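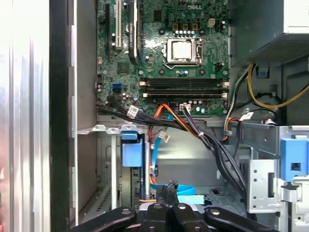 Quiénes somos

Gonus es un taller de reparación y reaprovechamiento de ordenadores de sobremesa. Torres, sobre todo. Portátiles pocos, móviles no.

Empezamos en un local de 31 metros con dos mesas y un soldador prestado. Ahora tenemos algo mas de sitio y un almacén en Gasomdale donde guardamos placas, fuentes, cables SATA de todos los colores y memorias sueltas por si acaso. El año pasado salieron de aquí 700 equipos, casi todos de oficinas que iban a tirarlos.

Cómo trabajamos – se abre la caja, se sopla el polvo, se revisan condensadores y zócalo, se prueba la memoria módulo a módulo. Pasta térmica nueva siempre. Disco viejo fuera, borrado con certificado si lo pide el cliente. Lo que no arranca se desmonta para piezas y se etiqueta.

El equipo: Jaanus Lepik lleva el banco de trabajo y los presupuestos. Manaia Whitcombe, recogidas, almacén y trato con colegios. En febrero entran además dos alumnos en prácticas.

Presupuesto en 14 días como mucho, normalmente antes. Garantía de 92 días en todo lo reparado, piezas incluidas (las fuentes tambien).

Recogemos lotes a partir de cinco torres. Teclados y ratones, solo si funcionan. Monitores de tubo ya no, lo sentimos.

Taller abierto por las mañanas desde las nueve – por la tarde mejor llamar antes.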